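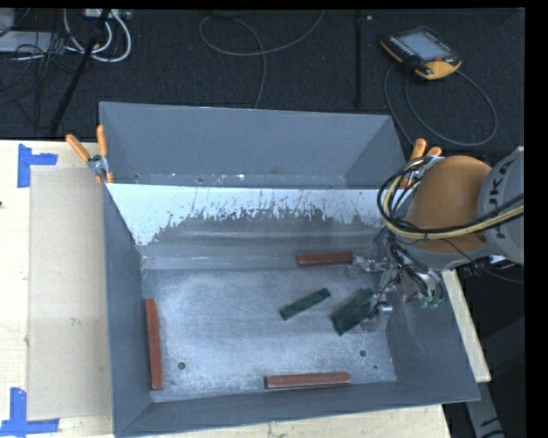
Chamado 745 – Portal Odivura, módulo de estoque
Aberto por: Halyna Maksymiv (almoxarifado)
Responsável: Kyrylo Holovko (suporte, segundo nível)
Assunto: o cadastro não salva itens que têm cor. Todos os nossos itens têm cor. Para reproduzir o erro usei o que estava mais à mão: os blocos, uns de madeira marrom-avermelhada e outros verde-escuros, da caixa de chapa cinza. Cadastrei o bloco verde-escuro, cliquei em Salvar, o portal respondeu "Registro salvo com sucesso" e me devolveu para a tela de login. Entrei de novo e o bloco não existia. Cadastrei o avermelhado, mesma coisa. Deixei a cor em branco e salvou de primeira, o que me dá um estoque perfeitamente atualizado de objetos incolores.

Prioridade: alta (rebaixada para média pelo sistema, por motivo "nenhum")

Holovko, 09:12
Bom dia, Halyna. Já tentou limpar o cache?

Maksymiv, 09:15
Já. Também já saí, entrei, troquei de navegador e reiniciei o computador, para adiantar as próximas quatro perguntas.

Holovko, 09:40
Obrigado. Qual é a versão do portal? Aparece no rodapé.

Maksymiv, 09:43
No rodapé está escrito "versão atual".

Holovko, 10:27
Reproduzido aqui. Cor sem hífen ("azul") grava. Cor com hífen derruba a sessão. O log do servidor traz erro 424 no serviço Ornel, que valida os campos de texto. Encaminhei ao Yurii.

Maksymiv, 10:31
Então "verde" eu posso, "verde-escuro" não. Temos 36 itens pendentes e quase todos são alguma-coisa-escuro. Posso escrever sem hífen enquanto isso?

Holovko, 10:34
Pode, mas a importação noturna compara com a planilha antiga, que tem hífen, e vai criar duplicatas.

Maksymiv, 10:35
Que bom que perguntei.

Stetsiuk, 11:58
O Ornel passou a tratar hífen como intervalo depois da atualização de novembro. Ele tenta listar tudo o que existe entre "verde" e "escuro" e desiste depois de 3 segundos. A mensagem de sucesso é exibida antes da gravação. Isso é antigo e está documentado como melhoria de desempenho.

Nautiyal, 13:20
Regra desativada no ambiente de testes. Gravou "verde-escuro" e "marrom-avermelhado". Também gravou um item chamado "asdf-asdf", que já apaguei. Subo para produção às 15:00.

Nautiyal, 15:06
Em produção. Halyna, pode testar?

Maksymiv, 15:19
Os dois blocos salvaram com cor e continuam lá depois do login. Agora a coluna Cor aparece em ordem alfabética inversa e o botão de ordenar imprime uma etiqueta.

Holovko, 15:22
Isso é outro módulo. Favor abrir novo chamado.

Status: resolvido
Pesquisa de satisfação: enviada, não pôde ser salva (resposta contém hífen)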